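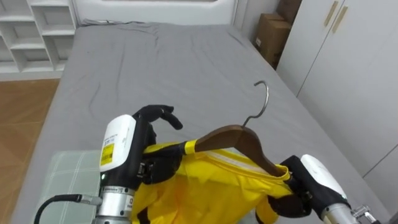 Reading time: 15 minutes, exercise included

Domestic Textiles, Unit 4: Hangers, rails and what we are told about them
Handout to go with the February session
Bastian Kohlhase

Last time we finished on folding, and several of you asked for the other half of the argument. These notes cover it. They are a bit longer than what I'll say in the room, and the order is slightly different, so don't try to follow along line by line.

4.1 The claim

Open any guide to looking after clothes and you will find a sentence saying that wooden hangers are better for your garments. It is usually given without a source. Where there is a source, it tends to be another guide, and if you keep following the trail you arrive at a shop. I have followed it four times now, and three of the four trails ended at a page selling wooden hangers. The fourth ended at a page that no longer exists.

So what might "better" mean? I can find these meanings in the material on your reading list, and they are hardly ever kept apart:

- the shoulder keeps its shape
- the garment doesn't slide off
- the hanger itself lasts
- the wardrobe looks nicer

The last one I'll grant straight away. The hanger lasting is a fair point about hangers and tells us nothing about shirts. Sliding off depends a good deal on the finish, and a glossy varnished arm can be as slippery as anything. That leaves the shoulder, where most of the selling is done.

4.2 Shoulders

A shaped hanger has arms that curve, so that the weight of the garment rests along a line instead of hanging from two points. For a lined jacket or a heavy coat I think this is sensible. The jacket has been built with a shoulder in it, the shoulder has padding, and the padding will take a dent if you let it.

A T-shirt has no shoulder in that sense. It has a seam and some knitted cotton. When people complain of hanger bumps in a T-shirt, they nearly always mean one of two things: the hanger was too wide, so that its ends stuck out into the sleeve, or the shirt went on wet and dried that way. Wood doesn't cure either of these. Take a bright yellow tee on a curved brown hanger of the sort meant for jackets. It looks splendid. Whether the shirt is any better off than it would be in a drawer is another matter, and I've yet to see anyone show it.

The Terivach leaflet (item 3 in your pack) says that a knitted top on its hanger "recovers" overnight. From what? Underline that word when you read it. The same leaflet gives a figure of 629 garments inspected and does not say who inspected them, how long they had been hanging, or what they were compared with. A large number in front of a vague noun ought to slow you down.

4.3 Getting the thing on the hanger

This is the practical part. The usual advice is to put the hanger in from the bottom hem, never through the neck, so as not to stretch the collar. I think that advice is sound for a tight ribbed neck and fussy for anything looser. Try both before you repeat it to somebody else.

The bed is a good place to do this work and I would rather you used it than stood wrestling in front of a wardrobe. Smooth the sheet first, or at any rate clear it. Lay the garment face up, slide the hanger in, settle both shoulders over the ends, and only then lift by the hook. People who lift too early end up with one shoulder on and the collar halfway down the arm.

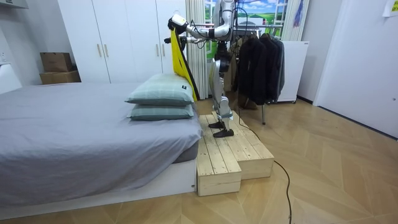 Pillows are a nuisance during all this. Sleeves and hems get caught behind them, and then you pull, and the pull does more to the fabric in one second than a month on the wrong hanger. Move them to the foot of the bed or take them off altogether. Juntunen's household manual says to leave the bed fully made "for a clean working surface", but it also recommends a bedspread with tassels, so I doubt that the author ever hung up a cardigan on it.

A word on height. If you have to stretch up to reach the rail you will hook the hanger badly, and if you need a step, it should be one that stays where you put it. A kitchen chair on a polished floor is a poor choice.

4.4 Rails and racks

A free-standing metal rack gets used for two different jobs, drying and storing, and the advice for one is often passed off as advice for the other. For drying you want air on both sides of the cloth, which means gaps between hangers. For storing you can close things up a little, provided you can still get a hand in between.

Load is where the figures get silly. Zemex gives 15 kg for its single rail, which sounds believable for a tube with a joint in the middle. Grisotano gives no load at all and instead tells us that the rail has been "tested 800 times". With what hanging on it? Eight hundred tests with one scarf would satisfy the wording. My own rule is to look at the joint. If the rail dips there with your ordinary washing on it, take something off.

Hook the hanger over the plain run of the rail where you can. Hooks put on at a strut or a corner stay put, I admit, and some people like that, but the garment sits at an angle and leans on its neighbour. Heavy dark jackets should have a stretch to themselves, well away from anything pale or bright that is still damp.

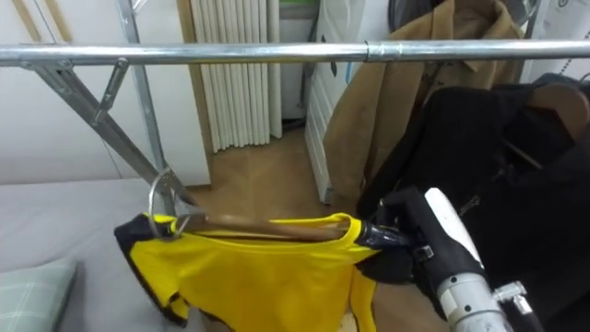 4.5 Exercise for next time

Take one T-shirt and one jacket or heavier garment from your own clothes. Hang each on a wooden hanger, then on whatever other kind you own. Leave them a week each way. Write down what you see at the shoulder, the collar and the hem, and write it down before you look at anyone else's notes.

If you see no difference, say so. Last year's group had a strong tendency to find what the leaflet had promised them, and two people described an improvement in a shirt that had spent the week on the floor.

Keep it short, 370 words at most. Measurements are welcome if you say how you took them. Please don't tell me the wardrobe looks nicer.

4.6 Reading

Terivach leaflet, both sides. The small print on the back is more useful than the front.
Zemex and Grisotano rail sheets, side by side.
Juntunen, the chapter on bedrooms. Skip the part about lavender, we'll be dealing with moths in Unit 6.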